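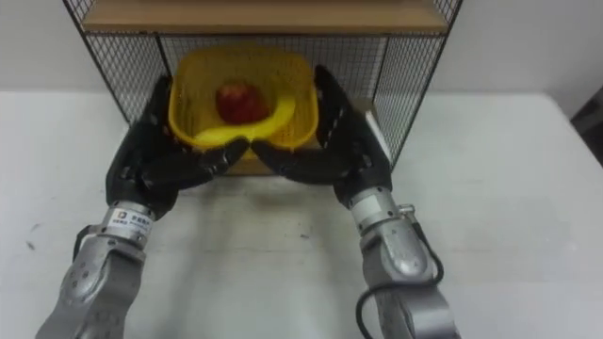

Pleson 网格置物架（厨房台面款）

先说结论放在前面的部分：我们店里卖这款架子，但商品页上厂家那套说辞，我们没有照抄。原厂文案写的是“让厨房焕然一新的收纳革命”，我看了三遍，没看出革命在哪里。它就是一个铁丝网格架，三面有网，正面敞开，顶上搁一块浅色木板。能放东西，放得还算稳，价格不算离谱，所以我们进了货。

主要参数

型号：Pleson 台面单格
品牌方：Seidel 家居
框架：黑色金属细杆，侧面与背面为方格网
顶板：浅棕色木板，可拆
随附：底板一块、螺丝一包、说明书一张（德文和英文，没有中文）
售价：286 元
单买顶板：105 元
不含：篮子、盘子、水果及其他任何摆件

关于“承重”

包装盒上印着“超强承重”四个字，没有数字。我们写邮件问过 Seidel，对方回复说“适合日常家用”。这等于没回答。后来仓库的同事自己拿袋装大米往顶板上摞，摞到大约 100 斤，木板中间开始往下弯，撤掉以后弯度没有完全恢复。这不是什么正规检测，只有一个架子，只试了一次，请不要拿这个数去跟人争。我个人的建议是顶板上放调料瓶、面包机以外的轻东西，铸铁锅还是放灶台下面。

关于“防锈涂层”

厂家说是“特殊工艺防锈涂层”。特殊在哪儿，没写。以我们卖这类铁丝架的经验，出问题的总是焊点，尤其是网格和立杆交接的地方。上一批货里我们抽了几只，焊点处的漆有厚有薄，有一只用指甲能刮下一点黑屑。住在南方、厨房又靠水槽的，回南天要留意。收到货请先摸一遍焊点，有露铁的直接联系换货，别等用了半年再来找，那时候谁也说不清是运输磕的还是洗碗水泡的。

关于“通风保鲜”

这一条我最不信。网格当然通风，三面都是洞，想不通风也难。但通风跟保鲜是两码事，香蕉该黑还是黑。有的卖家写“水果保鲜期延长一倍”，我没见过任何一家拿得出依据。更要紧的倒是别把香蕉和苹果长期堆在一起，苹果放出的乙烯会催熟香蕉，这个跟架子没有关系，换成木架、竹架、瓷盘，结果也差不多。

真要说网格的好处，是哪个果子开始烂，从侧面就能瞧见，不必把一整篮翻出来。另外好擦，湿布一抹就行，缝里的灰用旧牙刷。

和 Plandell 同类款比较

常有人问跟 Plandell 那款怎么选。Plandell 贵 115 元，多一层隔板，顶板是同一类浅色木头，看不出明显差别。它的商品页写“北欧设计师主理”，设计师姓甚名谁没有交代。多出来的那层隔板高度偏低，放碗可以，放整颗柚子进不去。如果你本来就缺一层放碗碟的位置，买 Plandell 说得过去。只放水果和零碎，这款就够了。

Flirkby 的那款我们不卖了，退货太多，主要是四条腿不平。

安装

说明书上写五分钟装好。我第一次装用了将近半小时，原因是侧网分左右，图上却没标。区分的办法：把两片侧网平放，挂钩朝上，开口略向外张的一边对着正面。两片侧网和背网先用手挂上，螺丝都别拧死，等顶板放平了再逐个收紧。先拧死一边的话，另一边的孔会对不上，差两三毫米，硬拧会把木板的孔撑裂。

底板直接搁进去，没有固定件。台面不平的话会有一点响声，四角垫薄毛毡能解决，毛毡自备。

买家反馈摘录

“顶板有股味道，晾了几天散了。”
“比想象的矮，买之前还是量一下吧。”
“侧面的网格挂勺子正好，就是挂多了会晃。”
“黑色的杆子显灰，一周擦一次。”

还有一位叫 Ute Schmieder 的顾客写来一封长信，大意是她用同品牌的老款好些年，老款的杆子更粗，新款摸着轻飘飘的。我们手头没有老款，没办法对比，不过从新款的手感看，她的话我倾向于相信。Seidel 对“是否改细过杆径”一事至今没有答复，有了会更新到这一页。

哪些情况不建议买

台面进深不够的。架子的侧网朝正面是向外张开的，前面比后面宽，紧贴墙角放会顶到。
家里有猫，猫又喜欢上台面的。正面没有门，拦不住。
想找“一件搞定整个厨房”的。没有这种东西。

发货与退换

每周除星期天外正常发货。木板有色差属于正常，深浅差得离谱的可以拍照发来，我们看过再说。螺丝少了可以补寄，不收钱。已经安装并且把孔拧裂的，不退，只能按单买顶板的价格另购。箱子请至少留到装完为止，没有原箱的退货，路上压变形的概率很高，网片一歪就很难掰回来。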